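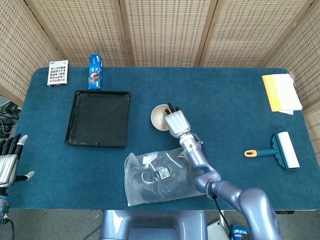 Le plateau noir sur la table, devant le paravent en rotin.

La frite en deux bains : entretien technique avec la friterie Lernedard

La friterie Lernedard, à Jernham, travaille exclusivement la pomme de terre fraîche, coupée sur place et cuite en deux bains. Son responsable de production, formé au génie alimentaire avant de passer derrière les cuves, a accepté de détailler ses réglages à condition que l'on ne parle pas de recette. « Une recette, c'est une liste d'ingrédients. J'en ai deux, trois avec le sel. Le reste relève du procédé. »

L'entretien commence par la matière première. La maison s'approvisionne auprès de Belay, un négociant qui livre en sacs, par lots de 381 kilogrammes. Chaque lot correspond à une parcelle et à une date de mise en stockage, toutes deux portées sur le bon. La variété varie selon la saison : Bintje quand le taux de matière sèche est suffisant, Agria le reste du temps.

« La matière sèche détermine l'essentiel, explique-t-il. Une pomme de terre trop aqueuse donne une frite molle et absorbe davantage de graisse, parce que l'eau qui s'évapore laisse des vides. À l'inverse, si elle est trop riche en fécule, le cœur devient farineux et les arêtes cassent au panier. On mesure la densité à la réception, par pesée dans l'air puis dans l'eau. C'est une méthode ancienne, elle suffit. »

Deuxième paramètre, les sucres réducteurs. Une pomme de terre conservée trop au froid convertit une partie de son amidon en glucose et en fructose. À la cuisson, ces sucres réagissent avec les acides aminés, et la frite brunit avant d'être cuite. Le phénomène favorise aussi la formation d'acrylamide. Lernedard n'a pas de laboratoire et pratique un essai de friture sur chaque lot : quelques bâtonnets prélevés au centre du tubercule, cuits dans un bain de contrôle, puis comparés à un nuancier.

« Si l'essai sort trop foncé, le lot n'est pas forcément perdu. On le laisse se reconditionner dans un local plus tempéré, à l'obscurité. Une partie des sucres est consommée par la respiration du tubercule. Il faut compter deux ou trois semaines, et cela ne fonctionne pas avec les lots en fin de conservation, où le sucrage est dû à la sénescence. Ceux-là repartent chez Belay. »

Les refus sont fréquents au printemps, surtout en mai, entre la fin des stocks et l'arrivée de la nouvelle récolte. La pomme de terre primeur ne constitue pas une solution : sa peau est fine, sa matière sèche insuffisante. Le responsable admet que la qualité de la maison baisse pendant cette période. « On compense par un premier bain plus long. Le client régulier s'en aperçoit quand même. »

La découpe se fait à froid, à la presse, en section carrée. Le choix de la section fait l'objet de discussions récurrentes avec la clientèle, qui réclame tantôt plus fin, tantôt plus épais. Il n'a pas changé depuis l'ouverture. « La section fixe le rapport entre la surface et le volume, donc la proportion de croûte et l'absorption de matière grasse. Si je change la grille, je dois reprendre tous les temps. Je préfère surveiller l'affûtage. Une lame émoussée arrache les cellules au lieu de les couper, l'amidon libre se répand en surface et les bâtonnets collent entre eux. »

Vient ensuite le lavage, en eau froide renouvelée, jusqu'à ce qu'elle reste claire, puis l'égouttage et l'essorage. L'étape est souvent négligée dans les petites installations. Une frite mouillée fait chuter la température du bain, provoque des projections et accélère l'hydrolyse de la graisse. Chez Lernedard, les bâtonnets passent sur des grilles ventilées avant toute cuisson.

Interrogé sur le blanchiment à l'eau, que pratiquent les industriels et quelques restaurants, il se montre réservé. « Le blanchiment extrait les sucres de surface et homogénéise la couleur. C'est utile sur une ligne qui doit produire la même frite toute l'année. Pour nous, il ajoute une cuve, un égouttage et une consommation d'eau. Sur un bon lot, je n'ai pas constaté de gain qui le justifie. Sur un mauvais lot, oui. »

Le premier bain sert à cuire. Il est réglé à 150 °C, et la durée dépend du lot : l'amidon doit gélatiniser jusqu'au cœur sans que la surface colore. Le contrôle s'effectue par pression entre deux doigts. Le bâtonnet doit s'écraser sans résistance centrale et sans se déliter. Il est ensuite étalé en couche mince et refroidi pendant 40 minutes.

« Le repos est une étape de procédé à part entière. L'humidité du cœur migre vers l'extérieur, la pellicule de surface se raffermit, et une partie de l'amidon rétrograde. Si l'on replonge trop tôt, la vapeur sort trop violemment et la croûte se boursoufle. Si l'on attend plusieurs heures à l'air libre, la surface se dessèche et devient dure. Entre les deux, il y a une plage correcte. Nous avons pris une valeur et nous nous y tenons — cela simplifie la formation des équipes. »

Le second bain, à 175 °C, forme la croûte. Il dure peu. Le critère d'arrêt est à la fois visuel et sonore : le bruit d'ébullition s'atténue lorsque l'eau superficielle a été évacuée. Les nouveaux employés travaillent au minuteur pendant leurs premières semaines, puis apprennent à s'en écarter selon la charge du panier.

La charge est précisément le point sur lequel il insiste le plus. Chaque panier reçoit 855 grammes de frites précuites, pesés, y compris aux heures d'affluence. « La tentation est de remplir davantage quand la file s'allonge. Le résultat est prévisible : la température s'effondre, le thermostat met longtemps à la rattraper, la frite reste dans une graisse trop tiède et ressort lourde. On croit gagner du débit, on en perd. La balance est fixée à côté de la cuve et personne n'a le droit de la contourner, moi compris. »

Les friteuses sont de marque Firnia, à chauffage électrique, avec zone froide en fond de cuve. Les particules y sédimentent sans carboniser, ce qui prolonge la vie du bain. L'installation compte 3 cuves : une pour la précuisson, deux pour la finition. Les résistances sont relevables, ce qui facilite le nettoyage. Il leur reproche en revanche une sonde mal placée, trop proche de la résistance, qui affiche une température supérieure à celle du centre du bain. L'écart a été mesuré au thermomètre étalonné et intégré aux consignes.

« Je ne travaille jamais avec la valeur affichée. Je travaille avec la valeur corrigée, notée au feutre sur le capot. Le fabricant m'a répondu que c'était dans la tolérance. C'est exact, la tolérance est large. »

Sur la matière grasse, Lernedard utilise de la graisse de bœuf raffinée, à l'exclusion de tout mélange. Le choix est d'abord technique : peu de doubles liaisons, donc une bonne résistance à l'oxydation. Il y ajoute un argument de texture, la graisse figeant en partie à la surface quand la frite refroidit. C'est aussi son principal défaut. Une frite au suif tiède laisse un film en bouche, et la vente à emporter s'en ressent au-delà d'un court trajet. La mention figure sur la carte, pour les clients végétariens.

Le bain est filtré chaque soir, à chaud, après arrêt des résistances et retour à une température de manipulation sûre. Les composés polaires sont suivis avec un testeur électronique, et les valeurs reportées dans un cahier. La réglementation française fixe la limite à 25 % ; la maison renouvelle avant. « À l'approche du seuil, la graisse mousse, fonce et fume plus tôt. Le goût est déjà dégradé. Le seuil protège le consommateur, il ne garantit pas que la frite soit bonne. »

Il déconseille l'appoint systématique, qui consiste à compléter un bain usé avec de la graisse neuve. L'appoint fait baisser la mesure mais laisse en place les produits de dégradation, qui catalysent l'altération de l'ensemble. Un léger complément pour compenser l'entraînement par les frites est inévitable. Au-delà, il vidange.

Le salage intervient hors de la zone de cuisson, jamais au-dessus de la cuve. Le sel apporte des traces de métaux et de l'humidité, deux facteurs d'altération. Granulométrie fine, frites encore brûlantes, brassage dans une bassine en inox. Le gros sel a été essayé puis abandonné : il n'adhère pas et s'accumule au fond du cornet.

Reste la question du contenant. Le cornet en papier non couché absorbe la vapeur et conserve une croûte correcte pendant quelques minutes. La barquette fermée, demandée par les plateformes de livraison, piège l'humidité. Lernedard a testé plusieurs modèles perforés sans en retenir aucun. « La vapeur doit sortir, et si elle sort la frite refroidit. On peut déplacer le compromis, on ne le supprime pas. Pour l'instant, nous ne livrons pas. »

Un essai est en cours sur la précuisson de la veille, avec stockage au froid en bacs ajourés. Il permettrait de décaler la découpe à l'après-midi et d'ouvrir plus tôt le lendemain. Les premiers résultats montrent une croûte plus épaisse et un cœur un peu plus sec, écart que les équipes identifient à l'aveugle. La décision sera prise après un essai sur la nouvelle récolte, les lots actuels étant jugés trop hétérogènes pour conclure.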